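Can a machine put stock away on shelves yet? (small shop, mixed soft goods)

Asked in Automation & Equipment > Small Business
3 answers

We run a toy and gift shop with a stockroom behind it. Deliveries of soft toys arrive in mixed cartons from Paltasell, and every Friday somebody spends most of the morning tipping them out on a table, sorting them by line and putting each line on its own shelf. There are 148 shelf positions in the stockroom. The work isn't hard, but it is dull and it always falls on the day we are busiest.

A rep from Tredard has offered us a "shelf loading cell" on a lease. The brochure quotes one item every 15 seconds. It doesn't say what the items were. My questions are:

1. Is sorting soft goods from a heap and placing them on a shelf something a machine can do unattended at present?
2. If so, does it need special shelving?
3. What should I ask to see before signing anything?

Budget is modest. We have a spare bay 4 metres long and a normal single-phase supply.

Answer (accepted)

Short version: partly, no, and a full carton of your own stock.

Break the job into its steps, as they are not equally difficult.

Recognising the item. Largely solved for a fixed range. If your lines differ clearly in colour or shape, a camera system will tell them apart most of the time. Two versions of the same character in slightly different shades are harder. So is an item lying face down when the training pictures all show it face up.

Picking from a heap. Workable, with errors. Rigid cartons have flat faces and known edges. A plush toy has neither. It squashes under the fingers, it may be tangled with the one underneath, and the visible part may be a fin or a foot that is a poor place to grip. Expect double picks and dropped items. Ask for the rate of both.

Placing on an open shelf. Easier than picking as long as there is headroom. The top tier is simple because the arm can come down from above. Lower tiers have to be entered from the front, and the wrist, gripper and cable all need to fit in the gap between boards along with the toy. Check this dimension before anything else. A gripper assembly is a good deal bulkier than a hand, and shelf spacing that suits a person may leave it no room to let go and back out.

Placing neatly. Poor. You will get the right line on the right tier. You will not reliably get them facing forward in a row. For a stockroom that may not matter.

Recovering from mistakes. This is the step that decides whether you can leave it alone, and it is the weakest. An item that rolls off the back of a board or ends up under the bottom tier will usually need a person.

On shelving: ordinary boards on a tubular frame are fine, provided the rack is fixed so that it cannot shift when knocked. A rack that has moved by a finger's width is enough to spoil placement on some systems. Markers on the boards can help with this, if the supplier's software uses them.

On the quoted speed, 15 seconds per item is plausible for a single rigid item presented on its own. I would not plan on it for a heap. We trialled a two-armed Grajales unit on mixed plush in February and stopped it by hand 5 times in one shift. Averaged over the shift it was slower than one member of staff. It did not need a tea break, but it needed somebody within earshot, so the saving was small.

For scale, the two pictures below show the kind of job I mean: plush toys, two arms and a three-tier rack. 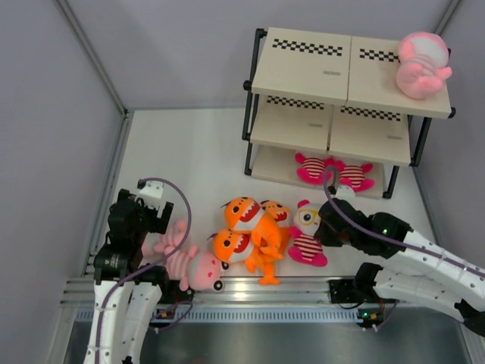
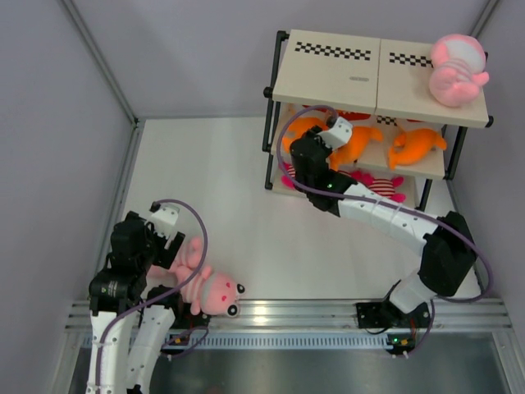
For the demonstration, send a sealed carton in advance and ask them to run it without touching it beforehand. Then ask for the following in writing:

- double picks and drops per carton
- stoppages per shift, and how long each took to clear
- the smallest gap between boards the gripper can work in
- what happens when you add a new line, who does the set-up, and the charge
- whether guarding is included in the price

The last one catches people out. Guarding can use up a good part of a short bay, and you also need access for topping up and clearing.

Answer

Agree with most of the above but I would question whether you need arms at all. We had the same problem with hats. We asked the supplier to pack by line instead of mixed and the Friday job dropped to under an hour. Stumberg will do it for a small charge per carton, no idea about Paltasell. Worth an email before you lease anything.

If you do go ahead get a break clause.

Answer

no. my cousins warehouse has one and it is switched off

Comment from the asker: Thanks. I have emailed Paltasell about packing by line and am waiting to hear. I measured the stockroom racks and the lower shelves are closer together than I thought, so I have asked Tredard for the gripper dimensions. The rep says he will "come back to me" on drops per carton.

Comment: Get the width with the cable fitted as well. Drawings often leave it off.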